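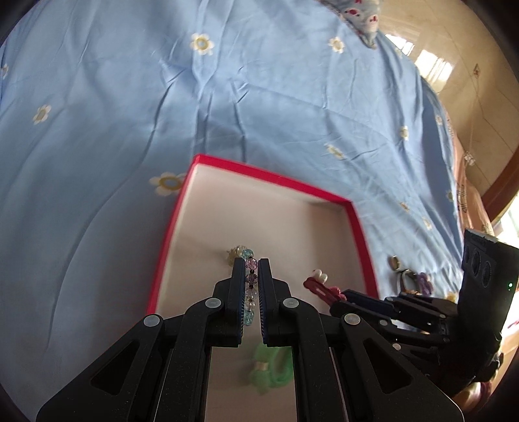
Thursday, back bedroom, started 14.10

Plinia small goods: sorting and first inspection

Carried on with the mixed hair things and wrist pieces from the Plinia bag. Bench is still taken up by İlker's clamp job, so the work was done on the bed with the daisy sheet left on and the red box lid as a tray. The lid is shallow, which suits elastic goods. Anything put down stays where it is put, and the off-white inside shows the clear beads better than the green cutting mat does. Against the mat they more or less vanish.

The bed is not a flat surface. The lid tilts when anything heavy goes down beside it, and beads roll to whichever side is lower. A board underneath would cure it. The sheet itself is useful as a catch surface: a dropped bead stops in a crease and does not reach the floor. Finding it among the printed flowers takes longer than it should. Plain sheet next time.

Order of work
Beaded pieces first, plain bands after. Rogelio's note from the Abella lot has it the other way round, on the grounds that bands are quick and clear space. With this lot I prefer the beads out of the way early. A band pulled from under a strand tends to drag the strand with it, and the thin dark spacers catch on anything fuzzy.

Handling
Pick up beaded pieces by the strand, never by the ornament. The gold-toned ornament on the aqua and pink piece is the part most likely to part company with the cord. Hold the strand upright for inspection, so the weight of the beads closes the gaps at the top and opens them lower down. Any slack in the cord then shows between beads. Put the piece down over the rim of the lid, part in and part out, so that it can be picked up again without reaching into the corner.

Faceted beads need a light grip. Squeezed hard they turn on the cord and present a different face, and the colour order is then easy to misread. Aqua, pink, mauve, the clear one with a trace of lilac, champagne, then aqua again: written down from the piece held upright, starting at the top. I did not follow it all the way round. To be done before anything is unstrung.

Cord
Stretch check as before: pull gently to the first resistance, hold, release, look for a bead that does not return to its neighbour. Results go in the cord book and are not repeated here. General remark only – the knot on this type is usually hidden inside a bead, and there is no point hunting for it with a needle unless the cord is being replaced anyway.

Replacement cord is the Griltari clear elastic, 2 reels left. The Starkalitz cord is thicker and will not pass twice through the smaller beads. Keep it for the plain wooden stock.

Plain bands
Mint green and pale yellow were left in the lid with the beaded piece to compare colours under the same light. The mint is close enough to the teal beads to be sold on one card. The yellow goes with nothing in this batch and should wait for the Abella remainder. Both are the small size. No beads, no metal, so inspection is only for nicks in the covering and for the join, which is where they go first.

The two colours do look different by daylight and by the ceiling light. All carding decisions to be made by daylight, curtain open, before 16.00 at this time of year. I have moved the lamp off the shelf so it is not switched on out of habit. 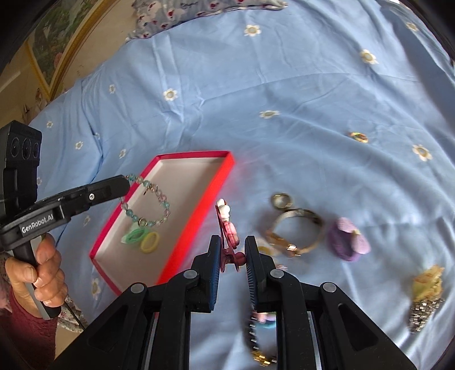
Storage
Beaded pieces are to lie flat. Hanging them on the pegboard, as we did in December, stretched the cord on the heavier ones and left a gap beside the ornament. Flat, in a tray with a liner, ornament facing up. Bands can go in bags by colour.

Card stock: 3000 on order from the printer, single punched. Rogelio asked for a slot as well as the punch hole. Too late for this run.

Outstanding
Board to go under the lid, anything flat and wider than the box.
Full bead order for the aqua and pink piece, written down before restringing.
Ask İlker Demirtaş when the bench is free.
Ask Rogelio Macaraeg whether Plinia want the gold-toned parts cleaned or left as received. I have left them. The polish we have is for silver and I would not use it near elastic.
Yellow bands held for Abella, bag marked.

Stopped 15.50, light going. Lid covered with a tea towel and moved to the top of the wardrobe.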